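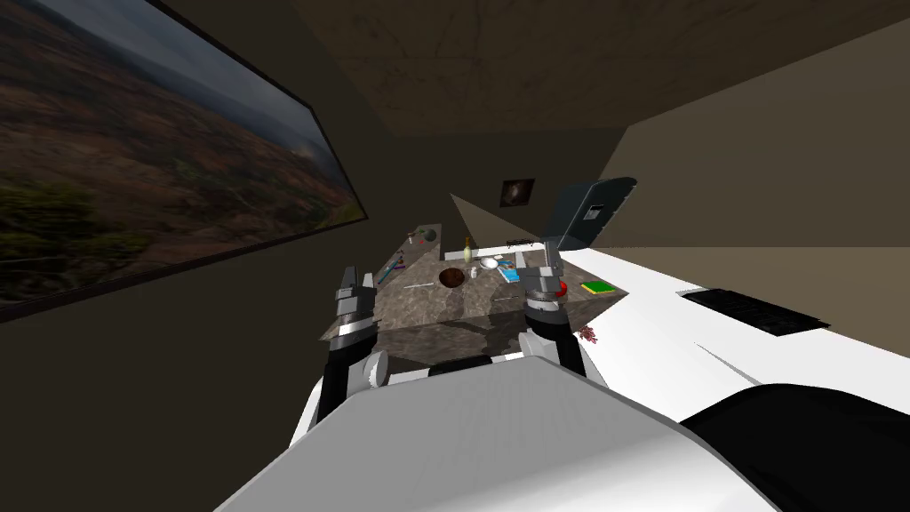
Meenakshi Khurana wrote in to say that she has bought the same hanging rail twice, once for her own hallway and once for her mother's, and could I please stop calling it "the boring one" on the shop page. Fair enough! The Skivach rail has its own page now, and I'll try to be nice about it.

Skivach Picture Rail
Item 661

I started selling these after I got tired of patching plaster. Every time I moved a picture two inches to the left I had a new hole, a tub of filler and a smear of paint that never quite matched. With a rail you screw one strip up near the ceiling, hang your cords off it, and after that you can shuffle pictures along all evening if you feel like it (I do, more than I should).

The rail is aluminum, comes in white or black, and takes a normal paint if you want it to vanish into the wall. Each length carries up to 20 kg, spread out. I've had a big heavy mirror on mine since May and it hasn't budged.
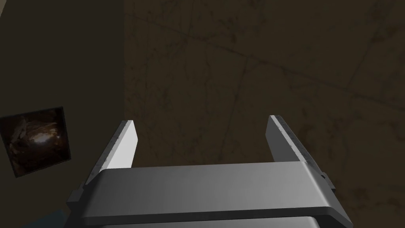 The cords are where people get stuck, so a word on those. You get a choice of clear nylon or thin steel. Nylon is harder to see but it stretches a little in the first few days, so hang the picture, leave it alone for a bit, then nudge the hook back up. Steel stays put. I'd go with steel for anything with glass in the front, and I'd use two cords on anything wider than your arm is long – one cord in the middle looks fine until somebody slams a door.

What's in the box
One rail, 2 m long
8 wall clips with screws and plugs
Two end caps
Two cords and two Cistach hooks

The Cistach hooks have a little thumbscrew on the side, and they slide up easily and only come down when you loosen it. Please don't tighten them with pliers. I did, and I stripped one. 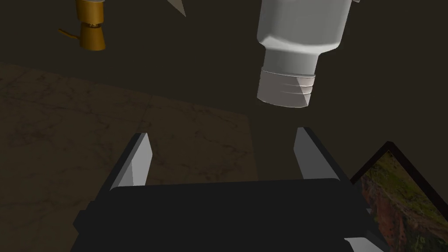
Putting it up

Draw a level line first, and measure from the floor as well as from the ceiling, as old ceilings wander all over the place. Put the clips up, then press the rail on from one end to the other until it clicks. For brick or concrete you'll want the longer Dirkix plugs, sold separately. Cutting the rail is easy with a fine hacksaw, and the end cap hides a rough edge pretty well.

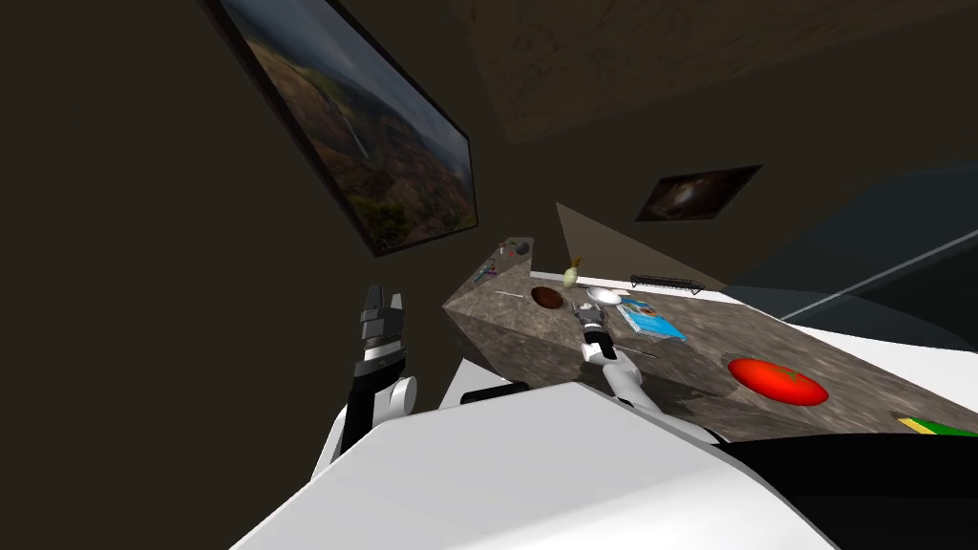 Can I add more hooks later without taking the rail down?
The cords twist in from the front anywhere along the rail, so you can add one whenever you like. Extra hooks come in pairs.

Delivery and returns

Rails ship in a long cardboard tube through Grīnberga, so someone needs to be home to take it in. Uncut rails can come back within 20 days. Cut ones can't, sorry – measure twice!

Page updated 2026-07-29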